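Vemosus

Grasp planning and cell tooling for picking out of metal bins. Release notes, setup and known problems for the 2 series.

Contents: What it does / What you need / Getting started / How a pick cycle runs / Working with shiny parts / The recorded set / Settings worth knowing / Known problems / Contributing / Licence

What it does

Vemosus takes a view of a bin from above, works out where a gripper could sensibly close, plans a path that keeps the arm and its cables clear of the walls, and hands that path to the controller. It also writes everything down as it goes, so you can replay a pick later on your desk and find out why the planner did what it did. The replay tool began as a weekend hack and it is now the part we use most. If you only ever try one thing in this repository, try replay!

The code is split into four packages. vemosus-see turns views into a height map and a list of grasp candidates. vemosus-plan scores the candidates and plans motion. vemosus-drive talks to the arm. vemosus-replay reads the logs back. You can use the first two without any hardware at all, and plenty of people do.

What you need

A Linux machine, Python 3.8 or newer, and a C++ compiler for the collision checker. A graphics card helps with vemosus-see but isn't required; on a plain laptop the candidates simply take longer to arrive. To run on a real arm you also need a driver for it. We ship a thin layer called Delar which wraps the vendor's own interface and gives the planner four calls: where am I, go along this path, open, close. Porting Delar to a new arm is mostly a matter of filling in those calls and being very careful about units (ask us how we know).

Getting started

Clone the repository, then from the top folder:

pip install -e .
vemosus build-checker
vemosus replay samples/first_pick

The last command opens a viewer with one recorded pick in it. Press the space bar to step through. Candidates are drawn in grey, rejected ones turn red, and the chosen one is green. Hover over a red one and it tells you which test it failed.

When you are ready for hardware, copy cells/template.yaml to a new file and fill in the bin. We ask for the walls one at a time, as four planes, as lots of real bins have flared or sloping sides and a plain box throws away reachable space near the bottom. Measure the inside of the bin at the floor and again at the rim. Then run vemosus dry-run with the arm held high; it plans whole cycles and moves nothing.

How a pick cycle runs

1. Look. The arm moves out of the way and vemosus-see takes a view and builds the height map.

2. Propose. The grasp network suggests up to 200 candidates. Each has a position, a direction of approach and an opening width.

3. Filter. Candidates that would put the gripper into a wall are dropped first, as that test is cheap. Next come those where the fingers would land on a neighbouring part.

4. Plan. The remaining candidates are scored, and the planner tries the best ones in order until it has a complete path in and out. The cable bundle is modelled as a fat sleeve that follows the wrist. It is crude and it works far better than we had any right to expect.

5. Reach, close and lift. The approach is slow for the last stretch, and vemosus-drive stops on any force above the limit in your cell file.

The Benedetti cell, where most of our testing is done, has a KUKA arm over a big grey metal bin with a scuffed, mottled floor. We like it because it mixes so many awkward things in one place: a crinkled silver package, a ring with a stepped rim, an angular bracket, a large flat metal container and a green rack leaning at an angle by the left wall.

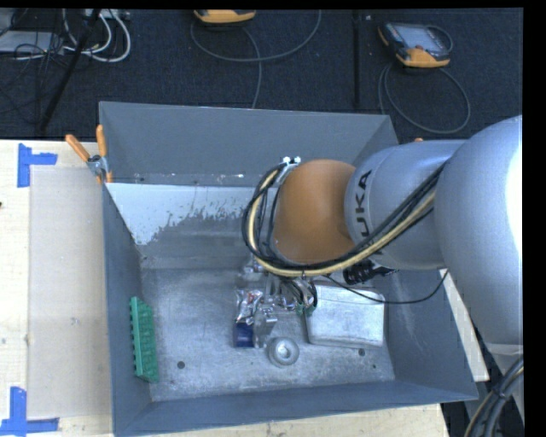 Working with shiny parts

Bare metal on bare metal is the hardest case we handle, and the most fun. Depth readings on reflective parts come back with holes or, worse, with confident nonsense. Version 2 fills the holes using the colour view and marks filled areas as uncertain, and the scorer takes points off any grasp that leans on them. Rings do very well under this scheme. Flat containers with rounded corners are still a coin toss, so try the edge_first option, which prefers the rim of a part over its middle.

Holes in the bin floor used to be read as small dark parts. Paint them into the floor mask once with vemosus mask and they will be ignored from then on.

The recorded set

Alongside the code we publish Callier, a set of 3000 recorded pick attempts. Each record holds the view before the pick, the candidates, the planned path, the joint readings and a result label. Of these, 307 are held back as a test split; please don't train on them. Labels were checked by hand. The set leans heavily towards rigid metal parts and has very little soft packaging in it, so don't expect a model trained on it alone to cope with bags.

Settings worth knowing

wall_gap: how far the gripper must stay from any wall. Start generous.
sleeve_radius: size of the cable sleeve. Measure your bundle at its widest loop.
retry_limit: how many failed picks before the cell stops and asks for help. The default is 2.
log_views: switch it off if disk space is tight, but replay will be much less useful.

Known problems

The checker doesn't know about clamps or anything else fixed to the bin's rim. Add them as boxes under extras in the cell file.

Replay is slow to open logs made before the June release. Run vemosus upgrade-log on them once.

Thin cables that sag near the gripper are not modelled at all. Tie them back, or raise sleeve_radius until the planner gives them room.

Contributing

Yes please! Logs of failed picks are every bit as welcome as code. Attach the log folder and your cell file to the issue, and say which arm you run. For code changes, run vemosus selftest first and add a replay sample if you touch the scorer.

Licence

Code under Apache 2.0, Callier under CC BY 4.0.

Last updated Oct 20, 2021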